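Stultley House > Grants and reporting > Shared kitchen > Interim report

Sarnasano Supported Living Trust
Interim progress report to the Wilevov Fund
Grant: Shared Kitchen and Daily Skills, Stultley House
Date of report: 17/01/2019
Prepared by: Narendra Dixit, Project Manager

Purpose of this report

This report sets out progress on the shared kitchen at Stultley House in the first half of the grant period. It covers the purchase and arrangement of kitchen equipment, the washing-up and putting-away routines, and spending to date. A final report will follow in April.

Background

Stultley House was built in 1929 and is home to 12 residents, all of whom are preparing to move to tenancies of their own. Before the grant, crockery was kept in high cupboards in the scullery and was washed, dried and put away almost entirely by staff. Residents had told us at their review meetings that they did not know where things were kept and did not like to ask. The Fund agreed to support new storage at worktop height, replacement crockery and a weekly programme of kitchen sessions.

Progress against agreed outcomes

Outcome 1: Residents can find and reach everyday items. This has been met in the main kitchen and partly met in the scullery. Plates, bowls and eating utensils in daily use are now kept in the open. The high cupboards hold serving dishes and baking tins only. Two residents who use wheelchairs have asked for the mug shelf to be lowered further, and a joiner has been booked.

Outcome 2: Residents take part in washing up and putting away. We have held 43 sessions to date, led by Sotiris Nikolaidis. Each session deals with one task from start to finish, such as clearing a table or filling a dish rack. Attendance was low in the opening weeks, when sessions clashed with college transport. They were moved to the early evening and attendance has been steady from that point.

Choice of dish rack

The original proposal allowed for a single-level plastic drainer. After trying one on loan, the kitchen group asked for a rack in which plates could stand upright and be taken out one at a time. A two-tier stainless steel model was chosen. It takes up little of the worktop, and plates of different sizes can be stood in the same row.

The group also asked that the crockery should not all match. Several residents find it easier to recognise their own plate by colour or pattern than by a name label -- a point we had not considered when the first order was drawn up. The order was changed accordingly at no extra cost.

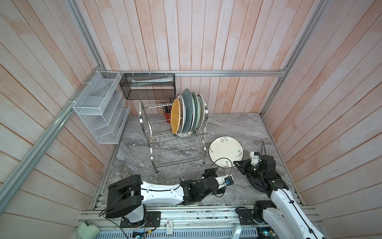
The two-tier rack with mixed plates in the upper tier, chopsticks in the red holder and the floral plate beside it.

The utensil holder is used at the end of the rack. Chopsticks were added at the request of residents who cook noodle dishes, and we have since bought a second set. Wire and mesh baskets have proved useful for smaller items that were previously lost at the back of drawers.

Difficulties encountered

Delivery of the second batch of crockery from Athanasiadis was late, and a number of bowls arrived chipped. These have been replaced by the supplier. We also found that the written instructions for putting away were too long. They have been cut to a single sheet, with one line for each task, and the sheet is now kept beside the sink.

The scullery floor needs repair before further shelving can be fitted. The cost falls outside the grant and will be met from the house maintenance budget.

Spending

Spending on equipment remains within the agreed budget. An underspend of £111 on the dish rack and drainers has been carried forward, and we ask the Fund's permission to put this towards non-slip mats for the worktop. Staffing costs are as forecast.

Next steps

In the second half of the grant period we will complete the scullery shelving, lower the mug shelf and begin sessions on planning and cooking a meal for two. Mr Nikolaidis will also repeat the skills checklist with each resident who completed it at the start, so that the final report can show individual progress. Residents will be invited to contribute their own comments -- in writing, or by speaking to a member of staff they choose.

Contact: Projects Office, Stultley House | © Sarnasano Supported Living Trust | Back to top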